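Subject: Re: [arm-users] Second arm or better fingers first?
From: Boyang Cheng
Date: July 26, 2025

Ruoxi Zeng wrote:

> Hello all, we have one budget line left for this year and I must
> say by the end of the month what we want. The Seston offer for a
> second pair of arms is valid only short time. Oosthuizen offers
> finger pads, 151 euros per set. My colleagues want the arms, I
> am not so sure. What did other groups do? We also work on table
> setting, like you.
> Ruoxi

Dear Ruoxi,

we had the same discussion in May, and we decided for the fingers first. I will explain how we came to it, and you can see if it fits to your case.

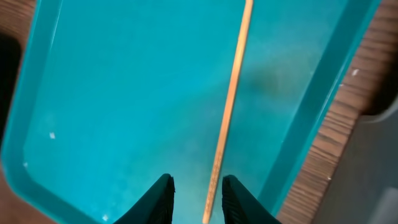
The price of the pads is small, but please plan for wear. We ordered 5 sets and I already wish we had ordered more. Thin objects are the hard test for a finger. A wooden stick lying across the tray, as we have it in our table task, gives very little surface to hold, and with the ribbed fingers you need the two sides well matched. So I would ask Oosthuizen for matched pairs and write this in the order. Our first order did not say it, and we lost two weeks with returns.

For the arms, the purchase price is only one part. Tastau asked us 555 euros for the mounting plate and the cables, and this was not in the first quote. Also count the time for calibration. At our Sitia lab it was one person for 2 weeks, and our finance office did not accept this as equipment cost -- we had to take it from the staff money.
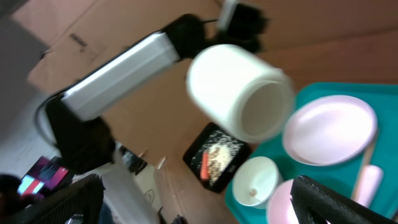 Is it cheaper to order arms and fingers together? In our case the discount covered the shipping and nothing more, so I would order them separately and keep the spare money for pads.

One more point about the tableware. Put it on the equipment list from the beginning, with trays, plates, bowls and cups. We bought it piece by piece from the coffee money, and later we could not get the same cups again. Two full sets of each is a good start, I think.

If you like, I can send you our spreadsheet. It is not beautiful, and some column names are still in Chinese, but the formulas are correct.

Best regards,
Boyang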